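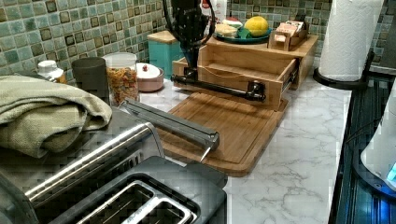

**Section 4 · Revision and the Serial Novella**

**Figure 1.** Gripper at a drawer handle, home kitchen.

### 4.2 What authors say they changed

Writers who reissue their own novellas are generous with announcements and stingy with particulars. Of the 415 release notes in our corpus, the favourite verb was "tightened", followed at some distance by "polished". Both suggest the work of a tradesperson with a good spanner. We therefore compared each note against the text it accompanied, a procedure that Pan described in his coding diary as "reading the same kiss 49 times".

The sample was drawn from Verudo, a reading platform on which an author may replace a published book without withdrawing it. Earlier versions stay available to anyone who bought them. Most readers seem unaware of this, and several authors we contacted were unaware of it too, and not pleased to learn. We collected every science fiction or fantasy novella that had been through at least 3 announced versions by June, excluding works whose only alteration was a new cover. There were 49 of these books. Matching passages were aligned with Vedex, then checked by hand, as the software treats a renamed heroine as an entirely new person and reports the old one as deleted.

Agreement between note and text was poor in one direction only. Authors who claimed to have cut material had very often added it. A typical case is *The Floltar Inheritance*, whose second release note promised "a leaner, meaner book" and whose second version contained four additional chapters, one of them a recipe. Its author, when asked, held that the book felt leaner. We have no instrument capable of testing this and have coded the claim as sincere.

Additions clustered in predictable places. Openings were rewritten most often, and endings hardly at all, even where reader comments had complained about the ending and praised the opening. Dialogue tags travelled in a circle: "said" became "murmured" in the second version and returned to "said" in the third, usually with an accompanying note on the author's growth. Minor characters fared worst. The ship's cook in the Kramer sequence has a limp, a daughter and a grievance in version one, a limp in version two, and by version three is a smell of onions.

Kļaviņa has argued in our project meetings that the release note should be read as a genre in its own right, closer to the New Year's resolution than to the erratum. The evidence mostly supports her. Notes posted before a new version appeared were longer and more ambitious than notes posted after it, and the earlier ones were seldom edited to match what had been done. Pan's dissenting view is that authors simply forget – he recoded his own first batch of passages after a month's gap and disagreed with himself often enough to require a second coder. Section 4.3 reports the results with both sets of codes retained.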